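Threads > Workshop builds > Clutov arm

Last updated 23 September 2021

1/ Clutov arm, second month on the bench at Temthorpe. The goal for this stage is narrow: seat a processor in an open workstation board without a hand going inside the case.

2/ The arm is the same one as before. New since the last thread: molded fingers, a stiffer wrist bracket, and a camera that looks past the fingertips. Total moving mass at the wrist is now 232 grams, down from whatever the steel version was. I never weighed that one.

3/ Grip is on two opposite edges of the package. Top-down suction was the first plan. Brenda Henríquez lent me a cup and a small pump, and the cup held fine, but it covered the corner mark I use for orientation. So, edges.

4/ Closing force matters less than I expected. Finger parallelism matters more. If one finger leads, the chip rotates a degree or two as the grip closes, and the pose measured before the pick is useless. Fix was a shim behind the left finger.

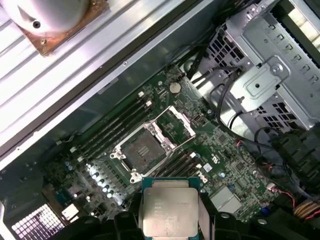

5/ Approach runs in three moves. Travel high over the board, stop short of the socket, re-measure, then go down. The stop costs time and I have tried to remove it twice. Both times it went back in.

6/ The board sits at an angle to the arm base. I could square it up. I'm leaving it, as the vision code should find the socket frame wherever the case happens to land, and a square setup hides sign errors. Ask me how I know about the sign errors.

7/ Things the planner treats as solid: the open load plate, the memory slots on both sides, the drive cage, and one fat box around the cable bundle. Cables get a box because I have no better model for cables. It wastes a lot of reachable space.

8/ Numbers from the last batch, dry runs only, stopping just above the socket with no contact. 94 attempts, 80 inside tolerance. Of the misses, most came from one lighting condition where the lid reflected the bench lamp and the edge finder locked onto the glare.

9/ Triin Avotiņš suggested finding the green border of the package and ignoring the metal entirely. Simple mask, a few lines. Reran the bad lighting set with it and the glare misses went away. Some new ones appeared where the border blends into the board behind it — smaller errors, easier to reject.

10/ Descent is the open problem. Contacts in a socket don't forgive sideways motion, so the last bit has to be straight down and slow, then release with no drag from the fingers. Current release opens both fingers at once. They don't quite open at once.

11/ Motor controller is still the old Prarkura board. It drops a packet now and then, and the arm holds position when it does. Acceptable in the air. I want that sorted before anything goes down into a socket.

12/ Someone asked about speed. One full cycle is 68 seconds, mostly waiting on the re-measure. A person does it in a fraction of that and I have no plans to compete.

13/ Files for the fingers and the shim are in the Kļaviņa folder on the workshop share, under wrist_v2. Print them flat, contact faces up. The bracket drawing has one wrong hole spacing, marked in red. Will correct it when I redo the camera mount.

14/ Next: separate release timing for each finger, then a contact test on a scrap board. If the shared bench stays free, that should be done before December.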